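Recording demonstrations on a tabletop arm: a working procedure

Filed under: Data, Tabletop

These are the steps we follow at Skondoson when we gather examples for a pick-and-place policy. They assume you already have an arm that can be driven by hand or with a leader arm, a camera at the wrist, and recording software that saves joint positions and video on one clock. We use Serau for recording and Gokent for sorting the episodes afterward, but nothing below depends on either of them.

Before you start

Write the task down in one sentence. "Move the box to the left side of the table and let go" is a task. "Handle boxes" is too wide, and two operators will read it two ways. Put the sentence on a card next to the keyboard and copy it word for word into the task field of the recorder. If the wording changes halfway through, start a new dataset.

Decide where an episode begins and ends. Ours begin with the gripper closed at the rest pose and end when it is back there. Some groups stop at the moment of release. Either will work as long as every episode in the set does the same.

Check the wrist camera before the first episode of a session. Wipe the lens, lock the exposure and white balance, and compare the live view with a saved still from the last session. If the gripper fingers have shifted in the view, the mount has moved. Fix the mount. Don't try to correct for it later in software.

Setting up the table

Use a cloth if the bare tabletop reflects the lights. A matte fabric is easier on the camera than varnish or glass. Printed cloth is fine, and a grid has one practical use: you can call out start positions by square when one person is driving and another is placing objects.

You don't need to iron it. We used to pull the cloth flat before every episode, and the policy trained on those recordings did badly as soon as the fabric bunched up. Now we leave creases where they fall and shift the cloth a little between blocks. Tape it underneath at the corners so the gripper can't drag it off the table.

Clear away anything that isn't part of the task. Mugs, cables and tape rolls get into the video, and a small dataset gives the model a good chance of latching onto them.

Recording

1. Home the arm and wait until it has stopped moving.

2. Place the object. Change both its position and its angle from one episode to the next. Include places close to the limit of what the wrist camera can see from the rest pose, so that the policy learns to turn toward an object it only sees in part.

3. Start the recorder, then wait 2 seconds before moving. The still section makes trimming easier.

4. Drive at a steady pace. Slow is fine. Long pauses in mid-air are a problem, as the policy will learn to pause too.

5. Approach from the same general side unless the object's position makes that impossible. Mixed strategies need many more examples.

6. Close the gripper, lift, move, lower, open. Back away before returning to rest.

7. Stop the recorder and mark the episode good, bad or unsure while you still remember it.

We record in blocks of 19 episodes. That suits the time one operator can drive without getting careless. After each block, change operators or take a break, then shift the cloth and begin again.

What to do with mistakes

Keep a missed grasp if you recovered and finished the task. Recoveries are useful, and a set made only of perfect runs leaves the policy with nothing to go on once it drifts. Throw out an episode if you bumped the table, put a hand in view, or forgot which task you were doing. If more than 4 episodes in a block are bad, stop and look for a cause. It is usually a loose cable or a tired operator.

Reviewing the block

Open the wrist video first and play it at 3 times normal speed. Look for dropped frames, changes in brightness, and any point where the object leaves the view for a long stretch. Then plot the gripper opening against time. A clean episode has one clear close and one clear open. Extra bumps in the line usually mean a retry, and those episodes should be tagged.

Next, put the first frames of the whole block side by side. If the object sits in the same corner in most of them, the start positions were not varied enough, and the next block should fill in the gaps.

Export only after the tags are finished. The Tomar set went out with unsure episodes still in it, and sorting them afterward took longer than recording them had.

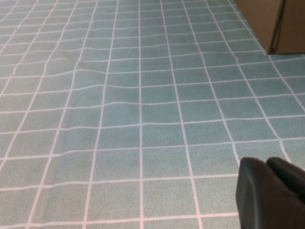
Serau users should check one more thing: the two-second wait in step 3 gets cut if auto-trim is switched on, and it is on by default in a new project. I lost the still section from a whole block that way. Turn it off in the project settings before the first episode and trim after export.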